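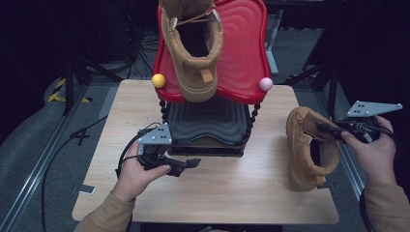
くつは何年もつのか 学生の靴の寿命としみ抜きの記録
生活文化ゼミ 個人プロジェクト報告書
提出日 2018年3月13日

はじめに

靴が好きです、と言うとたいてい「何足持ってるの?」と聞かれるんですが、わたしは靴をたくさん買うほうではありません。一足をずっと履いて、だめになったら泣く、というほうです。高校のときに買ったスエードの靴を、雨の日にうっかり履いて出て、水たまりの輪っかみたいなしみをつけてしまったことがあって、あれが今回のテーマの始まりだったと思います。家に帰ってあわててティッシュでごしごしこすったら、しみはそのまま、毛だけがつぶれてテカテカになりました(今思うと一番やってはいけないやつです)。

ゼミの最初の面談では「日本人と履物の歴史」みたいな大きい題を出して、半期では終わらないよと言われました。そりゃそうですよね。そこで題をぐっと小さくして、学生が靴をいつ、どういう理由で捨てているのか、それからスエードの汚れは家にあるものでどのくらい落とせるのか、その2本立てにしました。前半がアンケート、後半が実験です。二つのつながりが弱いと中間発表で言われて、そこは最後まできれいには直りませんでした。

プロジェクト名は「Rana」といいます。ラテン語でカエルです。雨の日の靴の話だからカエル、というだけで深い意味はないです。ファイル名が短くて済むのでとても気に入っています。

アンケートのこと

アンケートは11月に、学内の掲示とゼミの共有リンクで集めました。最初は紙でやるつもりで、食堂の入り口に箱を置かせてもらったんですが、入っていたのは割りばしの袋とレシートが多くて、三日であきらめてウェブに切り替えました。集まった回答は422人分。授業のプロジェクトとしてはかなり多いほうだと言ってもらえて、これはうれしかったです!

聞いたのは、今持っている靴の数、最近捨てた靴の種類、捨てた理由、捨てる前に直そうとしたかどうか、それと手入れの道具を持っているか。自由記述の欄もつけました。全員の持っている靴を足すと1,549足になりました。サンダルや長靴も入れて、ただし室内用のスリッパは除いた数です。このスリッパの扱いで質問がけっこう来たので、次にやる人は最初から注意書きを入れておいたほうがいいです。わたしは「外で履くもの」とだけ書いていたんですが、ベランダは外か?という問い合わせがあって、しばらく悩んでしまいました。結局ベランダ用は外の靴に入れてあります。

捨てた理由で一番多かったのは「かかとがすり減った」でした。予想では「飽きた」がもっと多いと思っていたので意外です。次が「中がやぶれた」。かかとの内側の布がやぶれて、靴下に穴があくようになって捨てる、という話が自由記述にもたくさんありました。わたしも同じ理由で捨てたことがあるので、読みながらうんうんとうなずいていました。「におい」も思ったより多くて、ここはみなさん自由記述が長い。重曹を入れたとか、新聞紙を詰めたとか、冷凍庫に入れたら家族に怒られたとか。

修理に出したことがある人はとても少なかったです。理由としては「値段がわからない」「店に入りにくい」「直すより買ったほうが早い」といった答えが並びました。値段がわからないというのはよくわかります。駅の中の修理カウンターって、前を通るのは毎日なのに、どこに値段が書いてあるのか見たことがないまま卒業しそうです。この報告書のために一度ちゃんと立ち止まって見たら、普通に大きく書いてありました。見ていなかっただけでした。

それから、手入れの道具を持っているかという質問では、防水スプレーだけ持っているという人が目立ちました。買った日に一回使って、あとは玄関の棚の奥、というパターンです。ブラシを持っている人はぐっと減ります。クリームになるともっと減ります。就活用の黒い靴を買ったときに店ですすめられてクリームも買った、という書き込みがいくつかあって、たぶん学生がクリームを持つきっかけは就活なんだと思います。ここは学年別に分けて集計すればはっきりしたはずですが、学年を聞く欄を作り忘れました。これが今回一番の失敗です。気づいたのが回収の途中で、あとから足すと前半の回答とそろわなくなるので、そのまま行きました。

古着屋さんで聞いたこと

アンケートだけだと捨てる側の話になってしまうので、捨てられずに次の人に渡る靴のことも知りたくて、大学の近くの古着屋「Killstead」にお願いして話を聞かせてもらいました。一階が服で、階段を上がると奥の棚が全部靴です。革のにおいと、少しだけ押し入れのにおいがします。わたしはあのにおいが好きなんですが、一緒に行った友だちはすぐ下に降りていきました。

お店で教わって一番面白かったのは、靴を裏から見るという話です。買い取りのときは、上のきれいさよりも先に底を見るそうです。底の減り方が左右でひどく違うものや、外側だけ斜めに減っているものは、上がどんなにきれいでも次の人の足に合いにくい。逆に、しみがあっても底がまっすぐ減っている靴は売れるんだそうです。それを聞いてから人の靴のかかとばかり見るようになってしまって、エスカレーターに乗るのが忙しいです。

もう一つ、スエードのワークブーツは古着でもよく出るという話も聞きました。つま先が黒ずんでいても「味」と思ってもらえるからだそうです。同じ汚れでも、白いスニーカーだと「汚い」になって、茶色いブーツだと「味」になる。これはずるいなあと思う反面、自分もまさにそういう目で棚を見ていたので何も言えません。値札の高い順に並べたら、たぶん汚れの少ない順にはならないと思います。

スエードの汚れを落としてみる

さて後半の実験です。最初は本物の靴でやろうとしたんですが、失敗したときに取り返しがつかないので、手芸店で買ったスエードのはぎれを使いました。色はベージュとこげ茶。同じ大きさに切って、泥、コーヒー、サラダ油、水だけ、という汚れをつけ、一晩置いてから落としました。泥は大学の裏の花壇の土を水でといたものです。ちゃんと許可はもらいました。

落とす道具は、普通の消しゴム、古い歯ブラシ、食器用スポンジの固い面、スエード専用の「Porneo」というブラシ、それに「Fesine」というスプレー式のクリーナーです。消しゴムと歯ブラシとスポンジは家にあったもので、専用のものだけ買いました。学生なのでお財布の都合もあり、専用品はそれぞれ一つずつしか試していません。ほかの商品と比べたわけではないので、どの商品が一番いいという話はここではしません。

泥について。これは乾くまで待つのが一番でした。待てずに湿っているうちに歯ブラシでこすったはぎれは、泥が毛の奥に入ってしまって、そのあと何をしても薄い茶色が残りました。ベージュのほうは特にひどくて、見るたびに悲しいです。一晩乾かしたほうは、ブラシで毛の流れに逆らってこすると粉になってぱらぱら落ちました。机の上に新聞紙をしいておくべきでした。

コーヒーはむずかしかったです。消しゴムではほとんど変わらず、クリーナーを使うと薄くはなるけれど、今度はしみのまわりに輪っかができる。輪っかを消そうとして外側まで広げると、輪っかも広がる。最終的に、はぎれ全体を同じように湿らせて、タオルで押さえて、風通しのいいところに置いておく方法が一番ましでした。部分的に濡らすから境目ができるのであって、全部濡らしてしまえば境目がない、という理屈です。ただ、これを靴でやるとなると片方だけでは左右で色が変わるので、両方やる必要があります。勇気がいります。

油は、すぐにベビーパウダーをかけて吸わせたものと、何もしなかったものを比べました。パウダーのほうは次の日にはかなり目立たなくなっていて、見た瞬間に一人で声が出ました(ゼミ室に人がいなくてよかったです)。何もしなかったほうは、あとからクリーナーを使っても黒っぽい点がしっかり残りました。こげ茶のはぎれだと、残った点もほとんどわかりません。濃い色は強いです。

水だけのしみは、高校のときのあの靴のこともあって一番気になっていました。結果としては、乾いてからブラシをかけるとだいぶよくなります。毛がつぶれて寝ているところを起こしてあげるような感じで、最初は逆向きに、仕上げは流れにそって。時間は一か所で5分くらいです。蒸気をあてると毛が起きやすいという話も見たので、やかんの湯気で試したのですが、近づけすぎてはぎれが縮みました。湯気は遠くから、ちょっとだけがよさそうです。あと自分の指もやけどしそうになったので、やる人は軍手をしてください。

消しゴムは思ったより活躍しました。こすれてテカった部分や、黒ずみの軽いものなら、ふつうの白い消しゴムでかなり戻ります。色つきの消しゴムは色がうつりました。イチゴのにおいのするピンクのやつで試したんですが、ベージュのはぎれがほんのりピンクになって、においもつきました。スポンジの固い面は毛がむしれるのでおすすめしません。

評価のしかたについて書いておくと、落ち具合は、窓ぎわで昼間に見て、元の布と並べて、自分の目で段階をつけました。機械で色を測ったわけではないです。一人だと甘くなりそうなので、ゼミの何人かにもどれがどれか教えないで見てもらい、点がずれたものは低いほうを採りました。曇りの日と晴れの日で見え方が全然違って、途中から晴れた日だけにそろえています。そのせいで予定より終わるのが遅くなりました。

考えたこと

アンケートでは、靴がだめになる理由の上のほうは、かかとや内側の傷みでした。わたしの実験は表面の汚れの話なので、いくら上手にしみが落ちるようになっても、捨てられる靴はそんなに減らないのかもしれません。書いていてちょっとつらいです。中間発表で言われた「つながりが弱い」というのは、たぶんこのことだったんだと思います。

でも、自由記述を読み返していると、表面がきれいな靴は、かかとが減ったときに「直そうかな」と思ってもらいやすいように見えるんです。逆に、しみがついてからは雑に履くようになった、という書き込みもありました。わたしの高校の靴もそうで、しみがついた日から、かかとを踏んで履くようになりました。そして内側がやぶれて捨てました。だから、しみは直接の死因にはならなくても、きっかけにはなっているんじゃないかなあ、と。ここはデータで言い切れないので、感想として読んでください。「汚れてから履き方が変わったか」という質問を一つ入れておけば確かめられたのに、これも後から思いついたことです。

修理については、値段を知らないから行かない、という人が多いなら、値段を知ってもらうだけでも変わりそうです。学内の掲示板に近くの修理店の場所と目安の値段をはった紙を出すという案を考えたんですが、特定のお店の宣伝になるとのことで許可が出ませんでした。お店の名前なしで、かかとの交換はだいたい昼ごはん何回分、みたいな書き方ならいけるかもしれません。これは後期に同じテーマを引き継いでくれる人がいたら、ぜひお願いしたいです。

残っていること

はぎれは平らなので、靴の縫い目やくつひもの下など、立体のところの汚れについては何もわかっていません。ベロのつけ根に泥がたまるのは、靴を履く人ならみんな知っていると思います。あそこを歯ブラシでやると毛の向きがわからなくなって、わたしはまだうまくできません。

防水スプレーをかけてから汚した場合もやりたかったのですが、はぎれが足りなくなりました。同じ店に買い足しに行ったら色味の違うものしかなくて、元の布と比べられないのでやめています。最初に多めに買っておけばよかったです。

アンケートの集計表と、はぎれの写真をはったノートはゼミ室の棚の下の段に置いてあります。背表紙に緑のペンでRanaと書いてあるほうです。イチゴ消しゴムのページはまだ少しにおうので、開くときは気をつけてください。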